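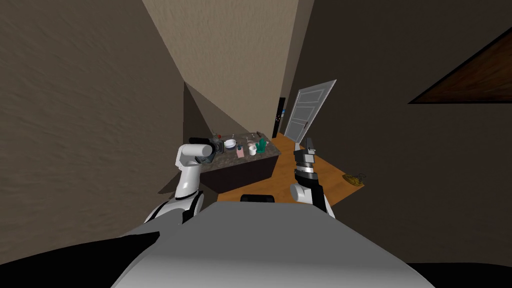

Can I try a two-arm build before I buy any metal?

That's what the Zinthorpe kit is for. You get the full robot as a model, both arms and both grippers, plus a kitchen to drive it around in, and it all runs on your home computer.

I'm Karlijn Dewulf and I put this kit together in my spare room, then kept going at the Ulness shared workshop once my own desk gave up on me. I started in June with one arm and a bare floor (very dull!) and kept adding things until I had a kitchen with a stone-look counter, a mug, a bowl, a pink box and a green cactus thing I'm far too fond of. The arms are white with dark joint rings, same as the ones I want to build for real one day, if my savings ever agree.

What's in the download: the robot model, the kitchen, 3 starter routines and the Tavex control panel, where you drag sliders and watch the joints follow. You can move one arm and leave the other parked, and I'd start that way – two arms at once is a lot for a first evening.
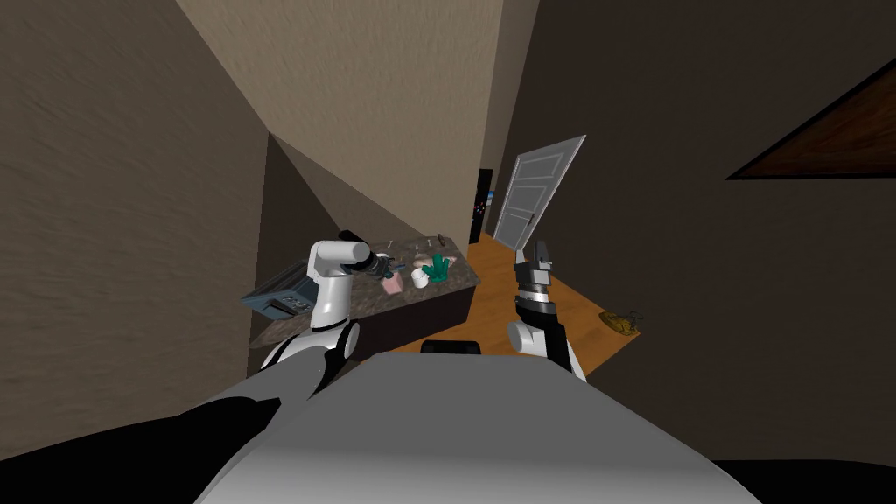
The grippers took me the longest. My first version closed so hard that every mug shot off across the room, so there's now a grip setting that goes from 1 to 4, and I leave mine on 2 for pretty much everything. If you want to swap in your own gripper, the Martens mount file is in the parts folder, and it's just a block with the hole spacing written next to it.

You can add your own objects too. Drop the model in the objects folder, restart, and it shows up in the list. Keep each one under 2,000 faces or things get choppy on an older laptop (mine, for sure).

Last update 8 Sep 2020: fixed the left wrist spinning the wrong way when you hit reset, and the door can be set open or shut from the menu now. Shadows on the dark wall are still heavier than I'd like, and I'm working on that next.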